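## 4. Handover trials, arm to arm

Read section 3 first. Itsuki Sakai wrote it, and it is shorter than this one.

1. Start the Soltuveck logger before either arm moves. A trial without a log counts as a hobby.
2. Close the lower gripper on the red cup, with the metal strip pointing up.
3. Open the upper gripper fully and park it over the table, fingers down.
4. Raise the cup until the top of the strip sits just below the fingertips, then stop.
5. Run `handover --policy revuvum`. Hands off the table.
6. Mark the result as held, slipped or dropped. "Nearly" is a slip.
7. Repeat until you have 60 trials for each policy.

**Note:** In the Nernbridge runs the wrist-camera policy held the strip in 46 of 60 trials. Most of the slips came from closing too early - the Kawaguchi delay setting helps, up to a point we have yet to find.

**Caution:** Leave 2 seconds between trials. The arms don't need the rest, but the logger does.

Lower gripper's view at the end of step 4:
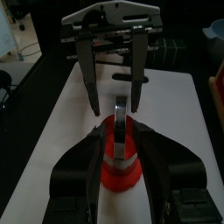
*Reading time: 2 minutes*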